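Why I still keep an old laptop for one program

By Kam-wah Ng

Every December my colleagues at Kulterbridge ask me when I will throw away the old laptop. It runs one program, Jolis, which we use for measuring samples, and the maker has not released a new version for 7 years. My answer is always the same: I will throw it away when somebody shows me a better way.

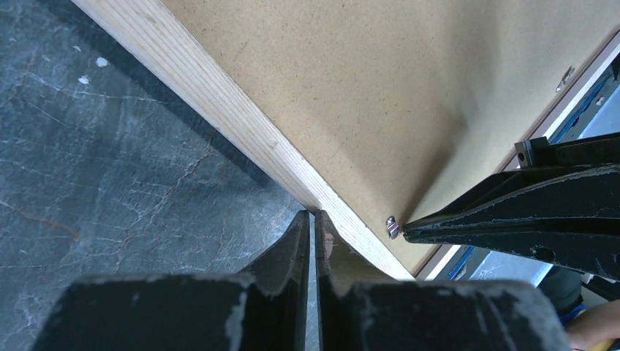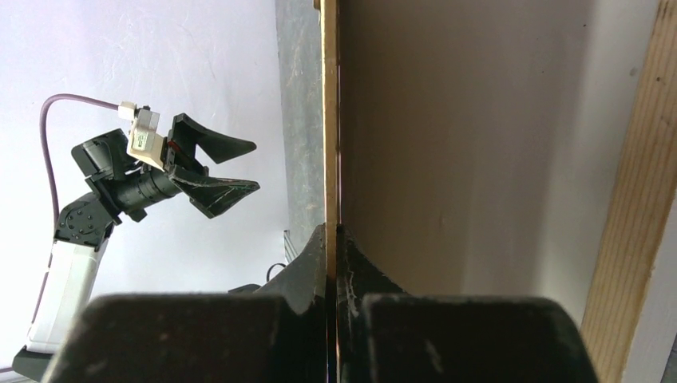
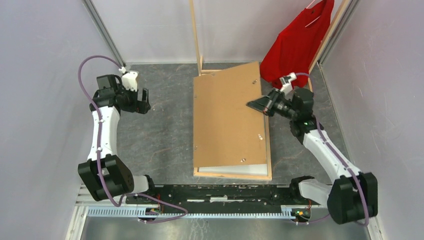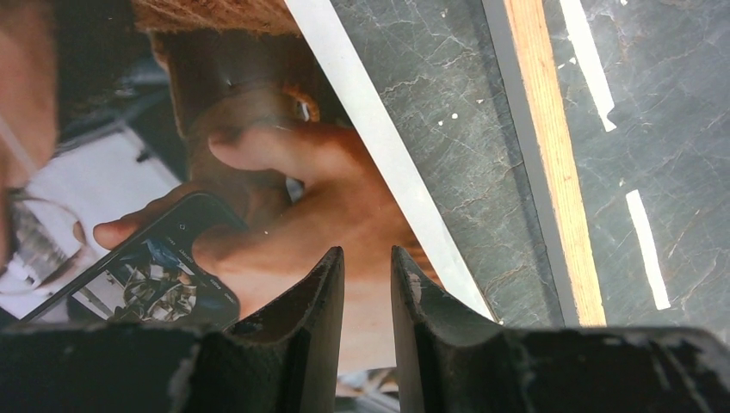 The usual advice is to put the old system inside a virtual machine. I tried this for six months. The program opened, and the menus looked correct. But it talks to the instrument through a serial port, and through the virtual port the connection stopped many times in one morning. A colleague at Trarnent told me to change the timeout setting. I changed it to 8 seconds, then to 13, and I lost my readings both times.

I do not say that virtual machines are bad. For writing reports or opening old files they are very comfortable, and I use one myself. My complaint is with the people who give this advice as if every program only reads and saves files. Some programs need the real machine, with the real port and the real driver.

There is also the question of safety, and here I agree with my critics. An old system should not be on the network. Mine has no network cable and the wireless is off. I move the results with a memory stick, and I scan it on the new computer before I open anything.

Maybe one day Lebrun will finish the converter they promised us, and then I will test it with my own data for a full month. Until then the laptop stays on my desk, and I have bought a second battery for it.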